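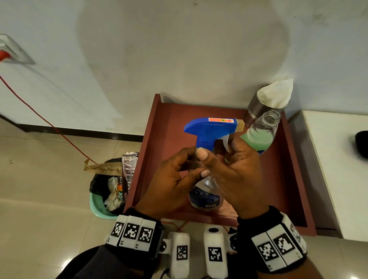 What happened at Rasside in the January riot?

A crowd of dockers and their families drove the foreign workers of the Baudry ropeworks out of their lodgings over three nights, and burned two of the houses behind them.

For most of the century that followed, the town did not talk about it. The local history sold in the library gave the riot one paragraph and called it "the winter disturbance". It said that wages were low and tempers were high, and then moved on to the opening of the new pier.

The parish registers tell more. In the year before the riot they list 1,695 people living in the streets behind the harbour, many of them born in Danent or the villages near it. They had come to Rasside for work after the Danent mines closed. They were poor, they were mocked for their accents, and landlords in the upper town would not rent to them. When Baudry hired 30 men from overseas at a lower rate, it was the Danent families who came out into the street.

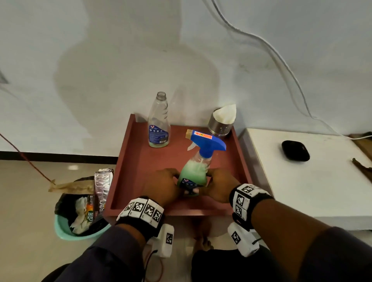
Why did people who had been treated as outsiders turn on other outsiders?

They were afraid of losing the small footing they had gained, and the ropeworks had given them reason to be. Baudry had already cut the day rate once that winter, and the foremen let it be known that anyone who complained could be replaced.

Fear does not account for all of it. Witness statements taken by the magistrates record what was shouted, and very little of it was about money. Women who had shared a pump with the lodgers for months stood and watched their bedding thrown into the harbour.

Of the rioters, 12 were charged. All were released within weeks. The lodgers went up the coast to Prondard, where some of their descendants still live.
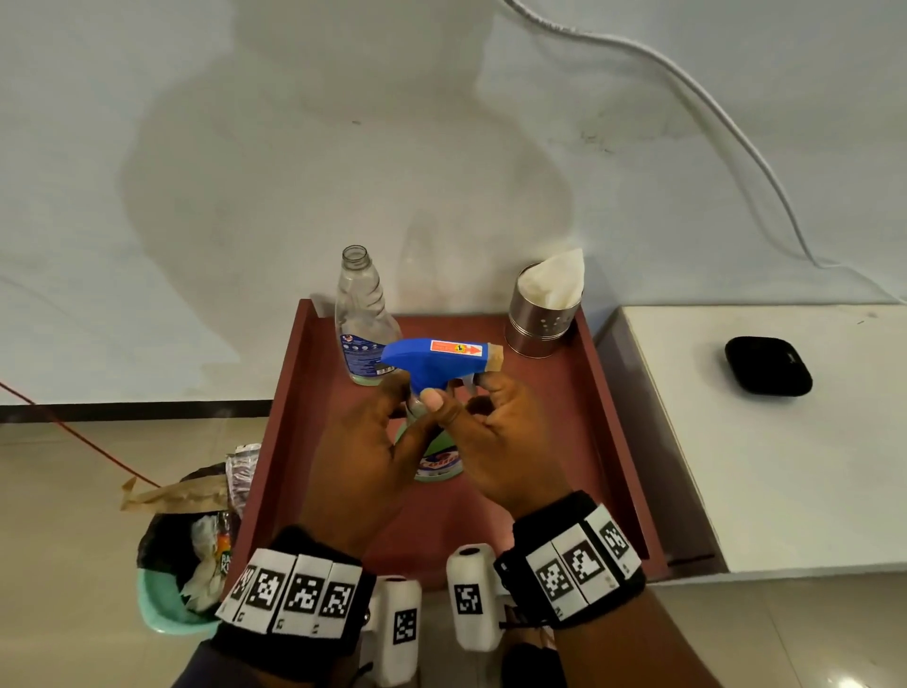
It was those families who asked for a plaque, and in August 2019 one was fixed to the wall of the old rope store. The wording took a long time to settle. An early draft said that the lodgers "left the town". The Prondard families wanted "were driven out", and that is what it says. Several people in Rasside whose surnames appear on the charge sheet wrote to the paper to object. Others with the same surnames came to the unveiling and stood at the back.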